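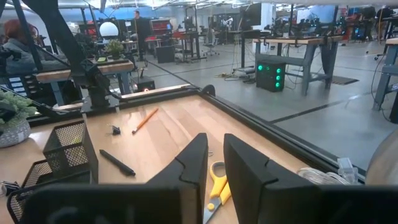

Can a robot clear your desk yet? The team at Kireck is getting closer, and it's a thrill to follow! Since August their arms have been practicing the dull stuff — pencils, pens, scissors, binder clips — over 2,091 tries.

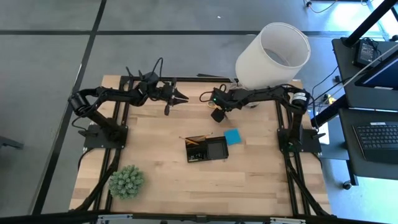
Small, flat things are still the hardest, says Sioned Probert, who leads the work. "A pen rolls. A sponge gives," she says. "I love it when we get one right." The next round, 342 tries, starts Monday.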